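Construction Materials II
Unit 6 handout: Moisture correction of aggregates in continuous mixing
Prepared by Zoltán Lengyel. Lab section: Jalen Ridgeway

1. Scope

This unit covers the effect of aggregate moisture on water dosing in a continuous pugmill mixer. Batch plants were covered in Unit 5. The symbols are the same, but masses per batch are replaced by mass flow rates.

2. Moisture states

Four states are used in mix design: oven-dry, air-dry, saturated surface-dry (SSD), and wet. Design proportions are normally given at SSD. An aggregate in this state neither adds water to the paste nor takes water from it. Stockpiled sand is seldom at SSD. After rain it carries free water on the grain surfaces, and after a dry spell its pores are partly empty.

Total moisture content, w, and absorption, a, are both stated as a fraction of oven-dry mass. Free moisture is w minus a. A negative value means the aggregate will absorb mix water.

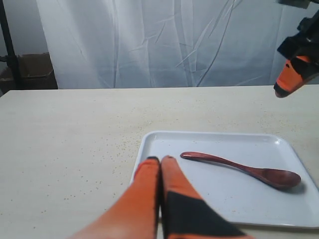 3. Correction procedure

Let S be the SSD mass of sand required by the design.

Oven-dry mass: D = S / (1 + a)
Mass to be weighed at stockpile moisture: M = D (1 + w)
Water carried in (free water): F = D (w - a)
Corrected mix water: W' = W - F

Repeat for each coarse fraction and sum the values of F before correcting W. Do not apply the absorption of the sand to the gravel. This was the most common error in the last problem set.

4. Worked case: the Fodor haul road

The base course at Fodor used a lean concrete with crushed limestone and river sand. The belt scale was set for a sand feed of 1,714 kg per minute, taken at SSD. Absorption was 0.02 and measured total moisture was 0.05.

D = 1,714 / 1.02 = 1,680 kg per minute
M = 1,680 x 1.05 = 1,764 kg per minute
F = 1,680 x 0.03 = 50.4 kg per minute

The sand feed must be raised by 50 kg per minute and the water flow lowered by 50.4 kg per minute. The small difference comes from rounding D. Changing the water alone leaves the mix short of sand, and the yield drops.

5. Sensor placement

A microwave probe reads moisture in the material passing its face. On the Pisent feeder the probe sits in the bin throat, where the depth of sand is steady. Probes over an open belt need a plow to level the stream. In either position the reading leads the mixer by the belt travel time, and the controller must delay its correction by the same interval. On the Pisent unit the delay is 8 seconds at normal belt speed. If the belt slows, the delay must be recalculated.

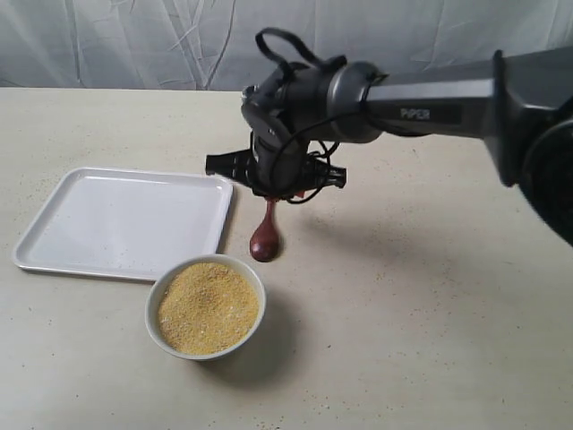 Calibrate against oven-dried samples at no fewer than three moisture levels. A single-point calibration fixes the offset and leaves the slope unchecked.

6. Problems

6.1 Repeat the Fodor calculation for w = 0.01. State the sign of F and explain what it means for the water valve.

6.2 A contractor reports low slump each morning and normal slump by noon. The water setting is constant. Give two possible causes related to the stockpile and one related to the probe.

Reading: Wudico plant manual, chapter 2. Bring the oven-dry results from the April lab.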